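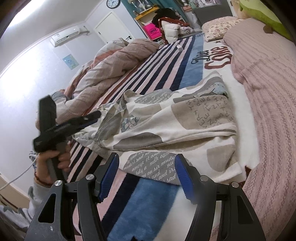 ## Cherche 3 personnes – pliage et rangement du linge, juillet

Maison Caron, chambres meublées. On reprend Sorkincombe pour l'été et le linge ne suit pas. Besoin de monde vite, début juillet, jusqu'à la fin du mois si ça se passe bien.

Le travail :

- défaire et refaire les lits
- plier vêtements, draps, couvertures (à plat sur le lit, pas en boule dans l'armoire svp)
- trier ce qui part à la laverie de Tundport
- remettre chaque pile dans la bonne chambre, étiquette dessus

Pas besoin d'expérience. Savoir plier une housse de couette seul(e), c'est un plus. Les vêtements à motifs ou avec des fronces se plient à part, on vous montre le premier matin.

### Les chambres

Petites, souvent un lit et pas beaucoup de place autour. Donc tout se fait sur le matelas.

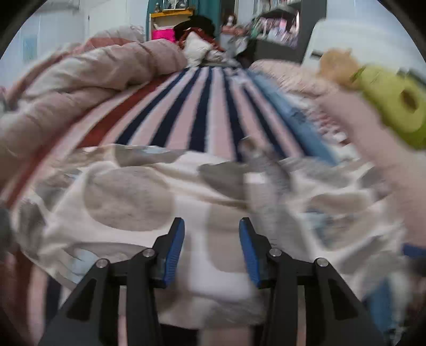

Les couvertures, c'est le plus long. Chaque lit en a plusieurs et rien n'est assorti, les gens en rajoutent. Une rayée bleu marine et rose pâle, une couette à gros ronds gris, un édredon rose bien gonflé roulé sur le côté : il faut tout séparer, secouer, plier par taille. L'édredon en dernier, toujours, sinon il écrase le reste. Compter large pour la première chambre, aprés ça va plus vite.

### Conditions

- matin seulement, pause payée
- 310 euros la semaine, versés en fin de semaine
- repas de midi possible sur place
- navette depuis Rerness, à demander a l'avance
- chaussures plates, pas de bagues (ça accroche les tissus)

Étudiants bienvenus. Deux ami(e)s qui veulent travailler ensemble – pas de souci, dites-le dans le message.

### Pour postuler

Quelques lignes suffisent, pas de lettre. Vos dates, un téléphone, si vous avez besoin de la navette ou non. À déposer chez Caron à l'attention de Monique Pruvost, réf. 2307 sur l'enveloppe.

Réponse rapide, oui ou non.

2022-06-17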